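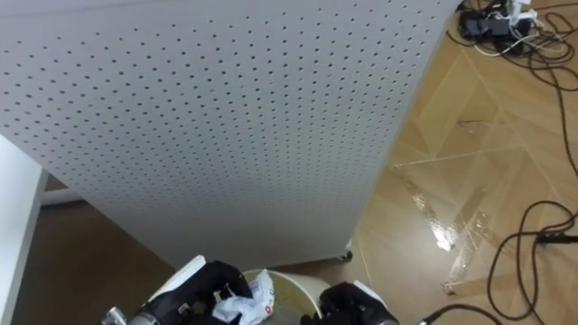 Skellden opens its workshop twice a year, and in December I went along with Sorin Vasiliu from our maintenance group. We had asked to see one machine for a whole afternoon instead of getting the quick walk past everything, and they agreed. The machine was Kustness, a two-armed robot that picks up litter and drops it in a bin. I look after packaging equipment, so most of my questions were about upkeep, and these notes lean that way.

The room is on the second floor and used to be offices. Skellden kept the parquet, herringbone with a shiny finish, and I asked Tincuța Coman if that was wise. She runs the cell day to day. She said the glare is a nuisance for the camera at the head, and that they wanted it in the tests because plenty of customers have floors like that. When the sun comes round after lunch you get a bright patch across the planks. They have a blind and mostly leave it up.

The job we watched was wrappers. The bin is a plain round one, cream colored, standing on the floor right at the bottom edge of a white perforated panel on casters. The arms come down on either side of it. The left gripper takes the wrapper to the mouth of the bin and the right one waits close to the other side with its fingers turned in, ready to steady the bin if it shifts. Crumpled film is a hard thing to let go of. It hangs on the rim or clings to a finger, and a fair number of the drops we saw needed a second try. Tincuța logs each one as clean, second try or missed. On the day before our visit they had run 172 drops and she showed us the sheet. I did not copy down the split.

Setup in the morning takes one person. The order they use is:

Sweep the floor.
Roll the panel to its tape marks and check that it does not creep.
Put the bin against the panel.
Power on, arms to the rest position.
Wipe the camera window.
Open and close each gripper ten times with nothing in it, listening.
Run one slow drop with a test wrapper.

The listening step was the one Sorin liked. Relu Lazăr, who does the mechanical work, says a dry finger joint can be heard before it can be measured, and he had us stand with our heads near the left gripper while it cycled. I heard nothing special. Then he put on an old finger from the scrap box and ran it again, and there was a tick at the end of each close.

The grippers are mostly black with a white part on top, and the screws on them are small. Those screws are the main maintenance item. They work loose from the short, sharp moves the gripper makes when it is trying to shake film free. Relu checks them with a torque driver every 2,000 cycles and puts a dot of paint across each head so that any turning shows. He also keeps a count per finger. The left set had done 1,198 cycles since its last check when we were there. The right set had done far fewer, as you would expect for the side that mostly waits.

Finger pads get changed when the edge rounds off. He does it on the arm, with the power locked out, and lays a cloth over the bin first. He had dropped a screw in there once and spent his coffee break going through wrappers. We watched one pad being changed. Two screws out, old pad off with a plastic wedge, face wiped with alcohol, new pad on, screws in by hand and then with the driver. It took him less time than it took me to find my pen. After a pad change they always redo the slow drop, and if the finger closes short they redo the zero as well.

The cabling is the part I would change. There is a power strip on the floor with the plug adapters at it, and from there black and white cables run out over the parquet in loops, with a connector lying among them. Sorin asked about it straight away. Tincuța said the panel and the arm stand get moved so often that every fixed cable run they tried was in the wrong place within a week. They tie things up for longer runs and otherwise step over. At our plant that would be written up on the first safety walk. At least I would lift the strip off the floor and put the slack in a bag or on a hook. Relu did not disagree. He has had one fault he blames on it, an encoder error on the right arm that came and went for days, which ended when he replaced a lead with a kinked boot.

The panel has its own small routine. The holes collect dust, which matters more than I would have guessed: a clogged patch looks different to the camera from a clean one. They go over it with a brush attachment on the vacuum. One of the casters had been sticking and was due to be replaced with a Pitkänen one, which is what they fit on their benches.

Things I wrote down to take home: paint dots on the gripper screws at station 2, a cycle count per finger instead of per machine, and the ten empty closes in the morning. Sorin wants to borrow the log sheet layout too. Tincuța has promised to send it.

We did not get to see the Flevau cell in the next room, which was shut down with its covers off. Relu says it should be back together by the spring opening. Coffee was in the hallway at four, and the last bus from the corner goes at 5:40, so leave the building by half past if you go.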